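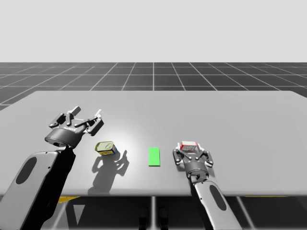 *Abb. 7: Doppelarmplatz in der Simulation. Rechter Greifer mit rot-weißer Schachtel, linker Greifer offen, grüne Ablagefläche zwischen beiden Armen.*

## 4 Umstellung eines Packplatzes auf Doppelarmbetrieb

Dieser Abschnitt richtet sich an Schichtleitungen und an Beschäftigte, die bisher von Hand kommissioniert haben und künftig eine Graker-Zelle betreuen. Die mechanische Montage ist in Abschnitt 3 beschrieben und muss abgenommen sein.

### 4.1 Was sich am Arbeitsplatz ändert

Das Umsetzen einzelner Dosen und Schachteln übernehmen die beiden Arme. Beim Personal verbleiben:

- Bereitstellen der Ware und Sichtprüfung auf Beschädigungen
- Freigabe neuer Artikel in der Simulation
- Beheben von Fehlgriffen
- Verpacken von Glas, Beuteln und allen Artikeln ohne Freigabe

Eine Person betreut höchstens zwei Zellen. Am Standort Bavham wurde anfangs mit drei Zellen je Person geplant. Nach Rückmeldung von Estrella Espinoza und ihrer Schicht wurde das zurückgenommen, weil die Wege bei gleichzeitigen Störungen zu lang waren.

**Hinweis:** Der Handpackplatz neben der Zelle bleibt erhalten und darf nicht als Abstellfläche genutzt werden. Bei Ausfall der Zelle wird dort weitergearbeitet.

### 4.2 Neuen Artikel in der Simulation freigeben

1. Am Leitrechner mit der eigenen Kennung anmelden. Sammelkennungen sind seit März gesperrt.
2. Im Programm Kurkier die Vorlage „Tisch, zwei Arme" öffnen.
3. Artikel aus dem Katalog wählen. Fehlt er, Länge, Breite und Höhe in Millimetern eintragen und das Gewicht ergänzen.
4. Artikel neben der grünen Ablagefläche platzieren. Die Fläche selbst bleibt beim Start frei.
5. Arm zuordnen: Artikel links der Fläche dem linken Arm, Artikel rechts der Fläche dem rechten.
6. Greifkraft auf 12 N einstellen.
7. Probelauf starten und den Griff in der Seitenansicht prüfen. Beide Fingerpolster müssen anliegen, die Schachtel darf nicht kippen.
8. Lauf 55-mal wiederholen lassen (Schaltfläche „Serie").
9. Protokoll speichern und an die Prozessbetreuung senden. Zuständig ist Azlan Teoh, in Vertretung Soledad Orozco.

**Hinweis:** Dosen mit Aufreißring nur seitlich greifen. Ein Griff von oben über den Ring wird von der Software nicht abgelehnt, ist aber nicht zulässig.

**Hinweis:** Die Simulation rechnet mit starren Körpern. Eingedrückte Kartons und lose Laschen werden nicht abgebildet - solche Ware am Einlauf aussortieren.

### 4.3 Erster Lauf an der Zelle

1. Schutztür schließen und quittieren.
2. Betriebsart „Einrichten" wählen. Die Geschwindigkeit ist darin fest begrenzt.
3. Zwei Exemplare des Artikels auflegen, Lage wie in der Simulation.
4. Programm im Einzelschritt durchfahren.
5. Bei fehlerfreiem Durchlauf auf „Automatik" umschalten und die ersten 70 Griffe beobachten.
6. Ergebnis im Schichtbuch eintragen, auch wenn keine Störung aufgetreten ist.

> **VORSICHT**
> Quetschgefahr an den Gelenken der Greifer. Verklemmte Ware nie bei geschlossenem Luftventil und eingeschaltetem Antrieb lösen. Zuerst Antrieb abschalten, dann Schutztür öffnen.

### 4.4 Meldung 132: Greifer leer

Die Meldung erscheint, wenn ein Greifer schließt und kein Widerstand gemessen wird.

1. Zelle anhalten und Lage der Ware prüfen.
2. Ware neu ausrichten oder entnehmen.
3. Meldung quittieren. Der Arm fährt in die Grundstellung.
4. Tritt die Meldung beim selben Artikel dreimal je Schicht auf, Artikel sperren und von Hand weiterpacken.

Das Sperren eines Artikels bedarf keiner Rücksprache. Meldungen werden je Zelle ausgewertet und nicht einzelnen Personen zugeordnet.

### 4.5 Einweisung

Vor dem selbstständigen Betrieb sind zwei begleitete Schichten vorgeschrieben. Die Einweisung gilt als Arbeitszeit. Termine vergibt Nicanor Zavala. Wer keine Zelle betreuen möchte, kann am Handpackplatz oder im Wareneingang eingesetzt werden; der Wunsch ist der Schichtleitung vor Beginn der Umstellung mitzuteilen.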